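25 Jul 2018 – workshop notebook, Trerkalgate, bench 2

Parts trays for the Jimer workstation teardown, continued.

Second version of the molded tray is back from Dekker. First version had the memory slot too shallow and modules rode up when the tray was carried. New slot is deeper. Checked with a spare module: seats flat, lifts out with one finger at the end. Drive position unchanged. Processor recess opened slightly at the corners, where the old one pinched.

Order of work as of today:
Side panel off, chassis upright with the handle up.
Drive caddy out first and across the top of the tray.
Memory next, then processor. Label side up, always. Two went into the log last week without a serial and had to be pulled again.
Small hardware goes in the tray as well, not on the bench. The grooves swallow screws.

Time per unit with the old tray was 31 minutes including the log entry. No figure for the new one until a full batch is through. Batch is 215 units, all from the Steltura return. Dekker quotes a minimum run of 2,000 trays, far more than we need. Asked whether they will cut it if we take the same mold for the October job. No reply yet.

Labels: the processor stickers are in poor shape on a lot of these. Printing is faded and in places rubbed through. Do not wipe with solvent. Log whatever reads and mark the rest "partial". Alcohol took the print clean off one on the first day.

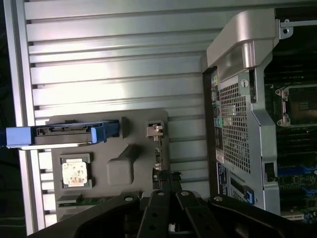

Tray v2 on the ribbed plate, beside the open chassis. Caddy, processor and memory in place.

Caddy still overhangs on the left, handle end. Acceptable on the bench, but the trays will not go side by side on the cart shelf like this – either lengthen the top position or stack the caddies separately. Prefer the first. Sent the note to Dekker with the overhang dimension.

To do: foam for the cart shelf, more antistatic bags, re-check the slot depth on five more trays from the sample box.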